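Notebook 3, parish register transcription
May 24, 2024
Entry by D. Hailu

Finished the baptism and confirmation pages of the Cheetham register this morning. Running total is 2,359 entries keyed, of which 143 are flagged for a second reading. Most flags are sponsors' surnames. The pastor who kept the book through the March gap wrote a final "n" and a final "r" almost alike, and I have stopped guessing. Anything unclear goes in as a bracketed pair.

Burial section not started. Ingvild Sundqvist compared the first 19 burial lines with the Cavitz cemetery list and found the ages given in years, months and days, with no birth date. We agreed to key the age exactly as written and put the computed birth date in its own column, marked "calc." Do not overwrite the age field.

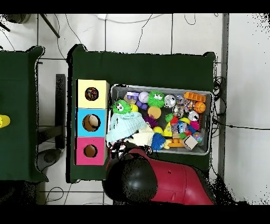 Three boxes and a bin of toys

Obituary clippings pasted inside the back cover: scanned at the higher setting, both sides where the paste has let go. Two have no newspaper title. Ingvild thinks the typeface matches the Ciltov weekly but has not checked it against a dated copy. Left the source field blank for now.

Maiden names: the older sheets put them in parentheses after the given name, the newer ones after the married name. Converted all to the first form. Search on the Sadex index now returns both spellings for the confirmation class I tested.

To do: second reading of the flags, letter A through F first. Ask Ingvild for the key to the abbreviations in the sponsor column. "Wit." is settled, "p.p." is still open.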